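Three weeks with the Mavero finger and camera kit

2018-05-08

I promised in December that I would write down my impressions of the Mavero kit when I had used it for long enough. Then the delivery was late, then I was busy with other things, and the box stayed under my desk at Sotside for a good part of the winter. Now I have worked with it for three weeks, on most of my free evenings, and I think I can say something useful.

First, what it is. Mavero is a set sold by Stosent for small robot arms. In the box there is a parallel gripper with two long fingers, a small camera that is fixed beside the gripper and looks along the fingers, one cable for both, and a bracket with the usual hole pattern. There is also a license for the viewing program, which is called Mavero View. You can buy the fingers and the camera separately, but the price is then higher, and I do not see who would do this.

I bought mine with my own money. Stosent does not know me, except from the support tickets.

My arm is a Hegyi, the older model with the heavy base. I mention it at the beginning because the kit is advertised as suitable for it, and this is only partly true. The hole pattern is correct. The connector at the wrist is the same type. But the bracket touches the rim of the last joint when you turn it to the end of its range, and you hear a small unpleasant noise. Stosent answered my question in two days and told me to limit the rotation in the software. I did so, and for my work I don't miss those last degrees. Still, I would prefer to read such a thing on the product page before I pay.

Mounting

Eight screws, all of the same length, which I appreciate very much. With my previous gripper there were screws of different lengths and I put a long one in the wrong hole, and after this I had to buy a new plate. The Mavero manual is short and the drawings are clear. The English text is a little strange in some places (mine is also strange, so I will not complain), but I could follow it without the help page.

The cable is the weak point of the mounting. It comes out of the camera straight to the side, and if you don't guide it with a strap, it will pull when the arm reaches far forward. A strap is not included. I used one from the drawer.

After the cable is connected, the program finds the camera alone. The gripper has to be chosen from a list by hand, and in the list it has another name than on the box. I lost one evening with this. If you have the same problem: choose the entry with the word "long" in it and restart.

The fingers

They are dark gray, long and pointed, and they are made for taking things from a flat surface, where a wide finger would hit the neighbor objects. I like the shape. A marker pen, a small bolt, a folded cloth, all this goes well after some practice. The catalog says the grip holds 200 grams at the tips. I tried it with a bag of rice that I had weighed in the kitchen, and it held, but the bag turned slowly between the tips, so it is better to take such a load deeper between the fingers.

The material I like less. It is softer than I expected. My tips do not look new anymore, and I don't think I was rough with them. One is slightly chipped at the end, and there are light specks and nicks where the dark surface has rubbed off. For holding it makes no difference that I could notice. For somebody who wants to place very small parts with the extreme tip, it could be more important. Replacement fingers are sold only in pairs, and you wait for them.

The camera

I bought the kit for the camera, so I was most curious about this part. For a long time I had only a camera on a tripod, and the problem with a tripod is well known: at the moment when the gripper arrives at the object, the arm stands in the way and you see your own elbow, so to say. With the camera at the wrist you always look where the fingers look.

At Sotside the arm is on a low cart with lockable wheels, and I can roll it where there is free floor. I have done many of my driving exercises in front of the black shutter. It is a good place for testing a camera, in my opinion even a bit cruel. The floor is pale and shines under the ceiling lights, the front of the shutter is nearly black with many thin lines, and the camera must handle both of them at once. 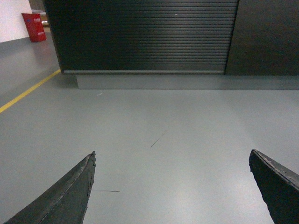
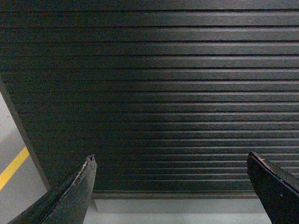
Wrist camera, fingers open, with the dark ribbed front ahead and the yellow floor line on the left.

I was positively surprised by the lines. I expected the fine pattern of the slats to flicker or to become one gray mass, as it was with my old webcam. In the first picture you can follow them over the whole width of the shutter, also through the lighter band where the lamps are reflected. In the second one, where the ribs fill most of the view, the grooves become very tight toward the lower part and still they stay separate lines.

Less good is the reflection on the floor. In the first picture the bright patch between the fingers has lost most of its drawing. You still find the small dark streak next to it, but if a white screw would lie in this patch, I am not sure I would see it from this height. There is an exposure slider in Mavero View. When I pull it down, the floor becomes better and the shutter becomes a black wall. You have to decide what you need. I have saved two settings, one for floor and table work and one for dark objects, and I change between them with a key.

The fingers themselves are not perfectly sharp when the camera is focused for the room. This disturbed me on the first evening and then I forgot it. What I want to know is where the tips are and how wide the gap is, and this I can see. The focus is fixed by a ring with a tiny screw, and I would advise to leave it as it comes from the factory. I turned it, and it took me longer to find the old position again than to mount the complete kit.

Also you should know that the fingers take a real part of the view, mostly in the two lower corners. Somebody who wants to use the pictures for automatic recognition must cover these areas or teach the program to ignore them. The software has a mask function for this, hidden in the menu "Display", where I would never search for it.

Heat and long work

I let it run once for eight hours without switching off, with the arm going slowly between a few saved positions and the camera on. The gripper motor was warm at the end but I could keep my hand on it. The picture did not freeze. The program, on the other side, used more and more memory, and in the evening it reacted slowly to every click. A restart of the program solved it. Stosent writes that an update is coming, but the date is not told.

What I would change

A softer cable with an angled plug. A strap in the box, it costs nothing. The real names of the products in the list of the program. And fingers from a harder material, or at least with small exchangeable caps at the tips, like some other makers have. I wrote all this to Stosent and received a friendly answer from which I could not understand if they will do it.

Is it worth the money?

For me yes, but with some ifs. If you have the Hegyi arm and you need the full rotation of the wrist, ask the seller before, or look for another bracket. If you only want to lift boxes, the pointed fingers are the wrong tool and a cheap wide gripper will serve you better. If you steer the arm by hand from a screen, as I do, the camera alone changes the work so much that I don't want to go back to the tripod. My misses on small objects are now rare, and I approach them faster, without the careful stopping and walking around the table that I did before.

The support is polite and rather quick. The warranty is the usual one, but the fingers are excluded as wearing parts, please read this page of the papers.

Next I want to try the mask function with a simple sorting task, bolts on one side and nuts on the other. I also have the second camera port on the controller still free, and I am thinking to put the old webcam there, on its tripod, and see both views at the same time. If somebody has this combination running with Mavero View, please write in the comments which driver you use, as mine shows only one camera at a time.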